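Category: Data Collection / Workcell Support / Two-Arm Stations

Ticket title: Episodes rejected at upload, "left gripper state missing", garment task
Station: Petchrat cell, Dokport site
Opened: February 2024
Status: Solved, one open point

Problem as first reported

We collect demonstrations for the garment sorting task on the Petchrat cell. The operator moves the two leader arms, the two follower arms repeat the motion on the table, and each attempt is saved as one episode. Until last week every upload to Cirkivora passed the check. Now the check refuses part of the episodes with the message "left gripper state missing". The video in these episodes is complete and plays normally. The joint values of the right arm are also complete.

From the last batch of 132 episodes, 23 were refused. The refused ones are not at the beginning or at the end of the batch, they are mixed between the good ones. The operator did not notice anything during recording. Both arms followed well.

What I checked first

1. Disk space on the recording computer. Enough space, no write errors in the system log.

2. Version of the recorder. It is the same version that we use on the other cell, and the other cell has no refused episodes. I reinstalled it anyway. No change.

3. Calibration file of the left arm. I made a new calibration and compared it with the old one. The differences are very small. No change in the refused episodes after this.

4. Operator habits. I asked for a short batch with slow movements and then a short batch with normal speed. In the slow batch everything passed. In the normal batch two episodes were refused. This was the first useful result.

Reproducing the fault

I opened one refused episode and looked at the raw file. The left gripper value is there at the start, then it becomes empty for a short time, then it comes back. The check does not accept any empty value, so the complete episode is refused. I marked the moment of the gap in several episodes and compared it with the video. In all of them the left arm is stretched toward the middle of the table and the gripper is pressed low on the fabric. When the left arm works close to its base, there is no gap.

For the next test I kept the normal garment setup, with the orange sweatshirt on the left side of the pile, and asked the operator to work with both grippers near each other.

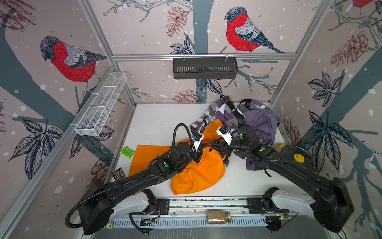 Petchrat cell, garment task. Left gripper down on the orange sweatshirt, right gripper in the pile beside it.

The joint lights are not a help for this fault. I watched them during the test and they stayed green also when the value was lost, so please do not use them as proof that the gripper data is arriving.

Next I held the left arm in the stretched position and moved the cable near the wrist gently by hand, with the motors disabled. The gripper value disappeared and came back with the movement of the cable. With the right arm I could not produce the same thing.

Cause

The connector of the gripper line at the left wrist was not fully seated. With the arm stretched, the cable pulls on it a little and the contact is lost for a moment. The gripper holds its last position during this moment, therefore the operator feels nothing. The recorder writes an empty value and gives no warning.

Fix

— Power off, left wrist connector removed and pushed in again until the click.
— Cable loop between base and wrist made longer, so it has slack in the far position.
— Cable fixed again near the wrist, but not tight.

After the fix I recorded 20 episodes at normal speed with the left arm reaching far on purpose. All were accepted by Cirkivora.

What to do with the refused episodes

Please do not fill the empty values by copying the last one. I know it is tempting — the gap is short and the check would pass. But if the operator opened or closed the gripper in this moment, the copy would teach the model a wrong thing exactly where the fabric is grasped. I moved the refused episodes to the quarantine folder. The garment task should be recorded again for these.

Reply from Neltbridge support

Thank you for the detailed log. We confirm that the recorder does not show a warning for a short loss of gripper state. A live warning is planned and we have linked your ticket to that request. We cannot give a release date now. Until then, the pre-upload check can be started by hand from the recorder menu after each batch, so you do not need to wait for the upload result.

Answer to support

The manual check works, we tested it on one of the quarantined episodes and it found the gap. We will run it after every batch on this cell. The ticket can be set to solved. Please keep the point about the live warning open.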